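Hi everyone! It's Cristian here, and I have something a little different for you this time: I'm looking for printable testers!

If you've been around Villca Prints for a while, you know I make a new page most weeks. There are 137 freebies in the library now (coloring sheets, lunch box notes, gift tags, that silly taco calendar) and I can't keep checking them all on my one cranky printer. The fall set comes out in September and I'd love some help before then.

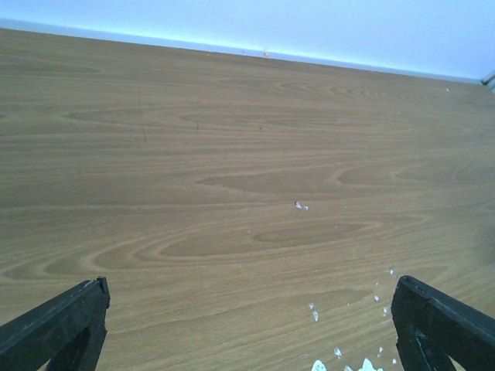
So, what would you do? I'll email you 3 files. You print them at home, color or cut or fold whatever needs it, and write me back with what went wrong. Blurry letters, margins chopped off, a pumpkin that came out pink... I want to hear it all! Plan on an hour or two for the whole thing.

You don't need fancy paper or a fancy printer. Old inkjets are very welcome, and so are kids with strong opinions. I can't pay you, but every tester gets the full Flamedska planner set for free and first peek at the holiday pages.

To sign up, leave a comment with your printer model and the paper size you use. Please do it by 1 Aug 2022 so I can get the files out to you. Can't wait to meet you all!

Cristian Villca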